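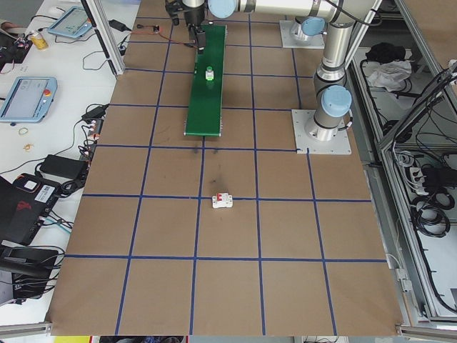 Sakda Phromma replied that the second arm still stops short of its pickup square whenever both programs are started together, and asked that the ticket remain open until the cause is found.

Category: Student Projects > Robotics Lab > Open Tickets

Project: Fularstead two-arm sorting cell
Priority: 2

Reported problem: The team is required to move a breaker from the taped grid to the conveyor and complete 30 transfers without operator help. The longest run to date ended at transfer 7.

Action taken: Both programs were reloaded from the Denlow lab server. Each arm was then run alone at reduced speed, and no fault was recorded. The fault returned when the arms shared the start signal.

Assessment: The start signal appears to reach the second arm before its home position is confirmed. Students are asked not to edit the taught points until this has been ruled out.
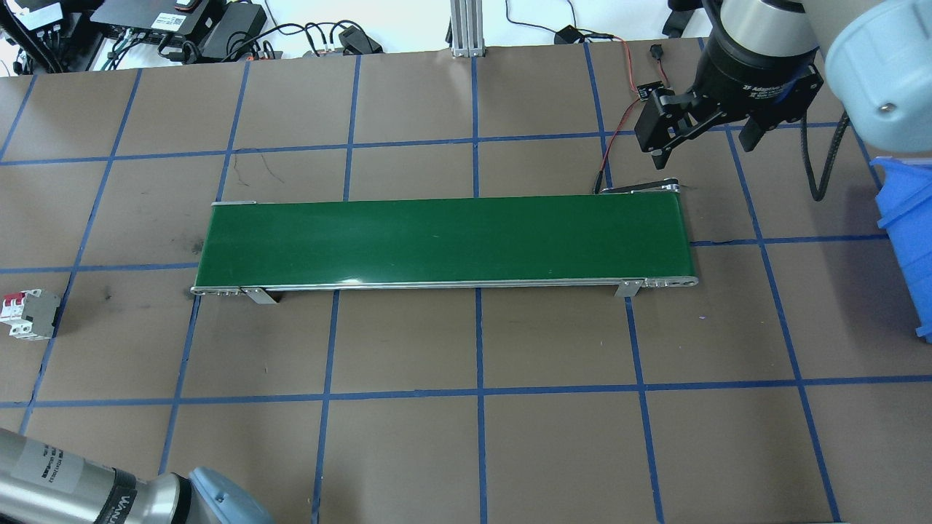 Attachment 2: Conveyor and gripper, with breaker at the table edge.

Next step: Rhea Buenaventura will add a home check to the start routine and post the revised program to this ticket in April. The team will repeat the full run and enter the result below.

Status: Pending

Print this ticket | E-mail this ticket

Contact the Lab Office | © Denlow Student Robotics Program | Back to top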